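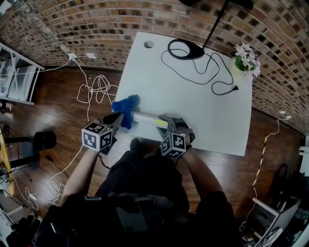 Blue cloth on the desk, long object, box or tube, on the table. Lamp cable looped off to the right.

Home | Forums | Desks & Workspaces | Search | Log in

Thread: Does wiping everything down really do anything? White desk, brick wall

gumleaf_deb wrote:
Photo's at the top. White table against the brick, black lamp at the back with its cord all over the place, pot plant in the corner. My sister-in-law has got me onto the Studel method, where you take every object off the desk, or at least wipe it, before you're allowed to put anything away. I've been at it since July and I'm not convinced. The desk looks the same two days later. Is there any point wiping the outside of a box that's going to live on a desk? Has anyone stuck with this and seen a difference?

Hamisi Mwakalinga wrote:
I did it for a whole winter. The difference I saw was that I owned more cloths.

The wiping is fine, dust is dust. It's the bit about it "resetting" your workspace that I don't buy. Your problem in that picture is the cord. It loops right across to the other side of the table and the plug's just sitting up there on top. You've got a grommet hole at the back corner. Why isn't the cord going through it?

gumleaf_deb wrote:
Wrong side. The hole's on the left and I like the lamp cord coming off to the right, there's an outlet down that side of the wall. There's one on the left too but it's got something in it already.

Hamisi Mwakalinga wrote:
So move the lamp.

gumleaf_deb wrote:
Then the plant has to move and it likes that corner.

petrol_station_pie wrote:
Plants don't like corners. Plants like light. If it's flowering it's happy enough and it'll be happy 30 cm over.

On the actual question, I sell secondhand office furniture and I see what people's desks look like after a few years. White tops show everything. Coffee rings, pen, that grey shadow where your wrists sit. The ones that come in clean belonged to people who wiped them, no method involved. A damp cloth and a bit of dish soap. The Studel kit is what, $22 for a cloth and a booklet? I'd want the cloth to do the vacuuming for that.

Tài Vương wrote:
I'll stick up for it a bit. I've used the Studel booklet and the cloth is nothing special, agreed, but the order of doing things helped me. Small stuff first, then long stuff, then cables, then the bare surface. Before that I'd wipe around things and call it done. My desk is an old Illden with a white top and the back edge used to be filthy behind the lamp foot. Now it isn't.

Deb, have you lifted the lamp base and looked under it? Those oval ring ones collect a line of fluff all the way round the inside.

gumleaf_deb wrote:
I have now. Gross. Point to you.

Hamisi Mwakalinga wrote:
That's a point to lifting the lamp, you could've told her that for free.

Tài Vương wrote:
I did tell her for free - you're reading it.

brickdust_in_my_tea wrote:
Nobody has mentioned the wall? I had a desk hard up against bare brick for eight years and no cloth on earth will keep up with that. The mortar sheds. It's worse if the wall has never been sealed. You wipe in the morning and by dinner there's grit along the back edge again. Deb, is yours sealed?

gumleaf_deb wrote:
No idea. How would I tell?

brickdust_in_my_tea wrote:
Rub your palm along a mortar line. If it comes away sandy, no. Or flick a bit of water on it and see if it soaks straight in or beads up.

If it's not sealed I'd do that before buying another kit of anything. I used the Famwood masonry stuff. Stinks for a couple of days, windows open, but the grit slowed right down.

petrol_station_pie wrote:
Slowed or stopped? I've heard people swear by sealers and then they pull the desk out after a year and there's a little beach back there.

brickdust_in_my_tea wrote:
Slowed. I did say slowed.

Hamisi Mwakalinga wrote:
Before anyone seals anything, pull the table 3 cm off the wall and leave it a week. If the back edge stays cleaner you've learnt something and spent zero dollars. Also sealing old brick can trap damp if the wall's already got some in it. Ask someone who can come and look at the wall, which isn't any of us.

Tài Vương wrote:
Agree with that one.

gumleaf_deb wrote:
OK so I did the palm test. Sandy. Not heaps but definitely sandy. Pulled the desk out a bit.

Back to the cord though. If I'm not using the grommet, what do people do with the slack? I tried the Krajčí clips, the stick-on ones, and they let go within a fortnight.

petrol_station_pie wrote:
Did you clean the spot first with metho? Dish soap leaves a film and adhesive hates it. So if you're wiping the desk every couple of days and then sticking clips on it, there's your answer.

gumleaf_deb wrote:
Ha, no. I'd just wiped it with the soapy cloth. So the Studel method killed my clips.

Tài Vương wrote:
I'm not taking the blame for the clips!

Try a velcro tie first. Fold the slack up, tie it once, let it hang behind the table. No glue. Your floor's that dark reddish wood so a black cord won't stand out much down there anyway.

Hamisi Mwakalinga wrote:
Velcro's good. I still say left side and through the hole with a double adaptor, but it's your desk.

brickdust_in_my_tea wrote:
Please don't run things off double adaptors forever. Get a proper power board.

Hamisi Mwakalinga wrote:
Fine, power board. Mount it under the table, then only one lead goes to the wall.

gumleaf_deb wrote:
I'll do the velcro tonight and think about the power board. Not renewing my faith in the booklet, but I'll keep going small stuff, long stuff, cables, because I did find the fluff. Will report back on the gap at the back edge once it's had its week.

petrol_station_pie wrote:
Move the plant too.

Thread views: 1,103
Last updated: 8.22 pm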